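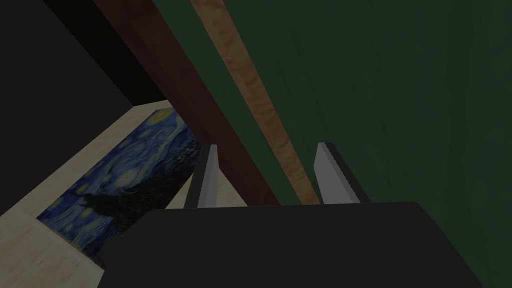
Why does the shared calendar show my bookings one hour late after the import?
The import file carries its own time zone, and Govum uses that one before the zone of your account. Open Settings, then Calendars, then Import, and set "Zone of file" to the same city as your account. After this, delete the imported calendar and import it again. The old entries do not correct themselves.

Search the help pages Search Clear

Ticket: Imported bookings one hour late, some bookings double
Product: Govum desktop, with Lokgate sync
Opened by: Ismael Leite, Fontes
Opened: July 29, 2020
Status: solved

First message

Good morning. I keep the calendar for the rehearsal rooms at Fontes. Until June we used Trillanska for the bookings, and now we have moved to Govum. I exported everything from Trillanska in one file, with 400 bookings in it, and the import finished without any error message.

The problem is that all bookings made before the move are one hour late. A choir that begins at 18:00 is shown at 19:00. Bookings which I type directly into Govum are correct. I also see 27 bookings two times, one at the right hour and one at the wrong hour.

I already tried these things:
- restarted the program and the computer
- changed the account zone to another city and back again
- turned Lokgate sync off, waited 90 minutes, and turned it on

None of them changed anything. I did not delete the calendar, as I am afraid to lose the notes that people wrote in the bookings (door codes, who brings the piano key, and so on).

Reply from support

Hello Ismael, thank you for the clear list. Please do not change the account zone again for now. Could you open the export file in a text editor and send us the line that begins with TZID? It should be near the top. Please tell us also if the double bookings are all repeating ones.

Ismael Leite

I have found the line. It says UTC, but our office is in Lisbon, so in summer this is one hour of difference. I think that Trillanska wrote our local hours in the file and only put the wrong name on them.

You are right about the double ones. All of them are weekly bookings. I had typed some of these again by hand in the first days, when I thought that the import had forgotten them, so a part of this is my own mistake.

Reply from support

That explains both problems. Please follow these steps in this order:

1. Turn Lokgate sync off on every computer that uses the calendar.
2. Export the present calendar from Govum and keep this copy. The notes are saved in it.
3. Delete the imported calendar only. Your typed bookings are in "My calendar" and will stay.
4. Import the Trillanska file again with "Zone of file" set to Lisbon.
5. Delete the weekly bookings you typed by hand, if the imported ones are correct.
6. Turn sync on again, first on one computer.

Ismael Leite

I did steps 1 to 4 and the choir is at 18:00 again. The winter bookings are also correct, I checked several in January. In step 5 I found that 18 of the typed bookings had newer notes than the imported ones, so I copied these notes across before I deleted anything. Maybe you can add this to your instructions.

One computer at the front desk still showed the old hours after sync. I signed out of Lokgate there and signed in again, and then it was good. You may close the ticket.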